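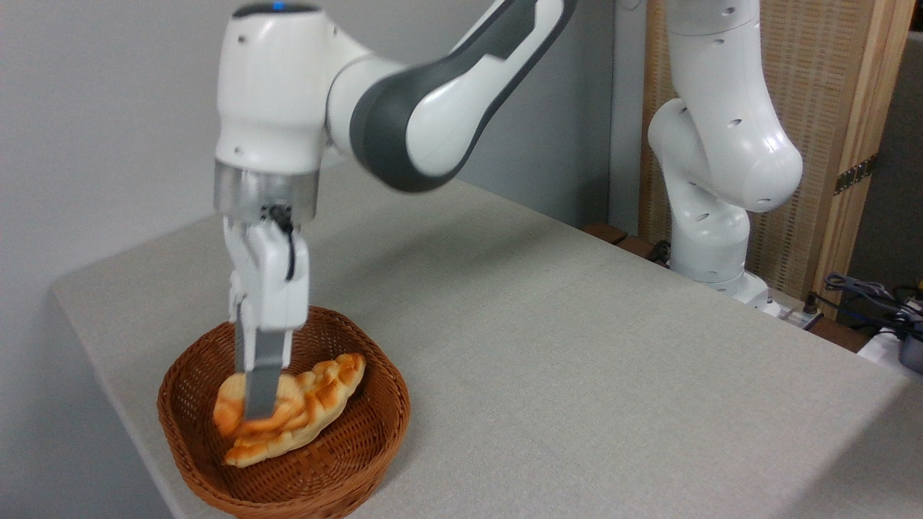

A bread basket for one roll

September 19, 2021

I've been on a braided roll kick since March, and the thing I keep getting asked about is the basket! It's a round wicker one, reddish brown and pretty shallow, and I got it at Skoston when I was supposed to be buying a lamp. (No lamp. Still no lamp.) I love how a shiny golden crust looks against that darker weave.

I used to stack rolls on a dinner plate with a paper towel, and my friend Shiyu Hou finally told me it looked like a hospital tray. Fair. One roll set down at a slant in the basket already looks like breakfast — you can see the lighter ridges in the braid, and there's space left for a little dish of butter if I'm feeling fancy.

For cleaning, I tip the crumbs out over the sink and go over the weave with a dry pastry brush. I don't soak it. I did that to an older basket and the rim went all wavy, and it lives in the garage now with 24 clothespins in it.

Alfredo Macapagal wrote in to ask if I line mine. For plain rolls, no. For anything with icing, yes, a cotton napkin folded in half, and then the napkin goes straight in the wash.

Next I want to try the braid with orange zest in the dough, and maybe make the strands a bit fatter. I'll post the recipe once I've got the bake time right.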